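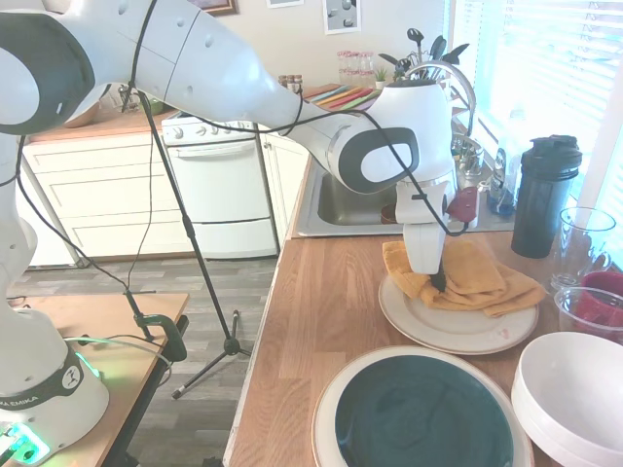
Foto: Redaktion Purwood

Abtrocknen ist keine verlorene Zeit

In meiner Küche gibt es eine Spülmaschine, und trotzdem hängt dort immer ein Geschirrtuch. Glas, große Teller und alles mit Schraubdeckel wasche ich von Hand. Das dauert nach dem Abendessen 17 Minuten, ich habe es im Mai einmal gestoppt, weil man mir vorwarf, damit den halben Abend zu vergeuden.

Der Vorwurf kommt meistens von Leuten, die das Geschirr auf der Arbeitsplatte stehen lassen, bis es von allein trocken ist. Dann steht es dort bis zum nächsten Morgen, Teller, Schüsseln, Krug und Becher nebeneinander, und zum Kochen bleibt ein Streifen neben dem Spülbecken. Auf einer Holzplatte halte ich das für einen Fehler. Wasser, das unter einem Tellerrand stehen bleibt, hinterlässt Flecken, und die schleift später niemand gern heraus.

Ein gutes Tuch reicht. Die Weberei Fuentealba führt nach eigenem Katalog 376 Küchentextilien, das teuerste Tuch kostet 35 Euro. Ich besitze zwei einfache aus Baumwolle, senfgelb, schon über zehn Jahre alt. Neue Tücher saugen schlecht und müssen erst ein paarmal gewaschen werden.

Wer abtrocknet, nimmt außerdem jedes Teil noch einmal in die Hand. Dabei fällt auf, was nicht sauber geworden ist, ein Rest am Rand oder ein Sprung in der Glasur. Im Abtropfgestell sieht man davon wenig.

Für Töpfe gilt das alles nur bedingt. Die stelle ich auch umgedreht auf den Herd und gehe ins Bett.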